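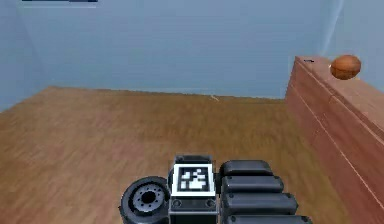 Budget for a first gripper and arm: sim first, or buy first?

Posted in Equipment and Planning, September 2023

stirnura_shed

Hi all! I look after equipment planning for a small makerspace and we've finally got the green light to put together a robot arm setup for picking things up off benches and counters. I'm very excited and also a bit lost.

We've been working in simulation so far, with a marker on the gripper housing and a plain room with a long counter to work along. It's been great fun and has cost us nothing but evenings. Now I have to put real numbers in front of people by February.

What I've got so far is a quote from Moltell for a gripper at $585, which doesn't include the mounting plate or cables. The Gernum one looks nicer but has a 14 week lead time. I haven't priced the arm properly yet because I don't know which gripper weight I'm planning for. Do I choose the gripper first, or the arm? And how much should I keep back for the bits I haven't thought of?

Oh, and we've got room for a bench along one wall, but it's a fair way from the power.

sakamoto_fan_88

Gripper first, every time! I love this stage of a project. Work out the heaviest and most awkward thing you want to pick up, choose a gripper that can hold it, then add the two weights together and shop for an arm that can carry the lot at full stretch. Read the arm's payload figure carefully, as some sellers quote it with the arm tucked in close and it drops a lot once you reach out.

You're in a lovely spot having the sim already. Before you spend a cent, put the real dimensions of your counter in there and check the reach to the back edge, where it meets the wall. We skipped that and ended up building a riser for our Sakamoto arm out of offcuts. It still works a treat, but the timber, bolts and a second go at the bolts weren't in the budget.

If your round test objects are anything like fruit, allow for soft fingertips as well. They wear out, so order 2 sets at the start and pay for one lot of shipping.

For the stuff you haven't thought of, I'd keep back 40 per cent of the gripper price. On your Moltell quote that's $234. Ours went on a mounting plate, a longer cable, an emergency stop button and a decent power board, and I was so glad it was there. Have the power sorted by an electrician if it means new outlets, and get that quote separately, it can be a nasty surprise.

Please post pictures when it's bolted down!

benchtop_jo

Depends what you want to do with it. I'd buy second-hand.

gernum_owner

I have the Gernum and it's a beauty, worth the wait if you can stand it. The lead time matters less than you'd think if you order it and the arm together and keep going in simulation while you wait. Ask them for the model file when you place the order so your sim gripper matches the one that's coming. Ours had the weight and the mounting hole pattern in the same download and that saved me a lot of measuring.

One thing to add to the list above is a camera, if you're going to track that marker for real. Price the camera, a stand and the lens together. Print your markers on matt paper too! Glossy ones catch the overhead lights and then you're chasing glare all arvo. That part of the budget is the price of a pad of paper, so enjoy it.

On second-hand, fine for the arm if you can see it run, but ask whether the controller comes with it. I've seen listings where it doesn't.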